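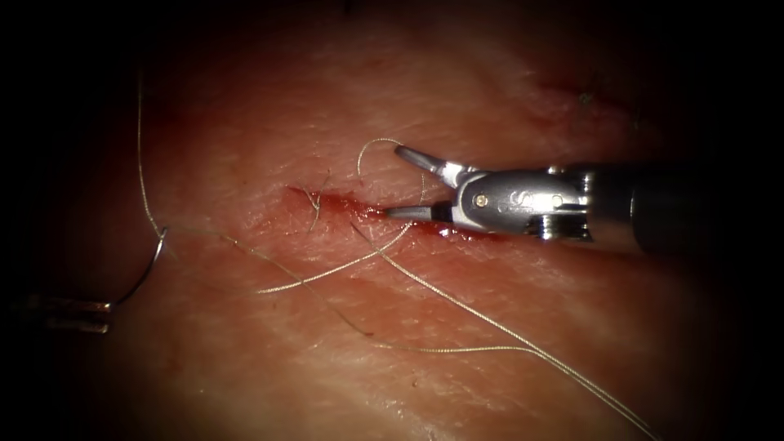 Hi all, back on the suture pads, sorry for the slow reply! I've been practising closures on all sorts since January and the thing I keep coming back to is where you put your first stitch. Look at the cut: thin as anything at the left end, then wider and deeper going right, with that little red smear at the far end. I'd start at the narrow left and work along with small bites (others will tell you to halve it, and fair enough). Keep an eye on those tiny creases too, they pull if you tug.

Hidayah Purba wrote on 16 Feb 2018:
> Does anyone have a rule for spacing? Mine always
> bunch up at one end and I've wasted 2 packs of
> thread on it already.

Hidayah, try marking your dots first, both sides, before you pick up a needle. And do send us your next one, bunched or not!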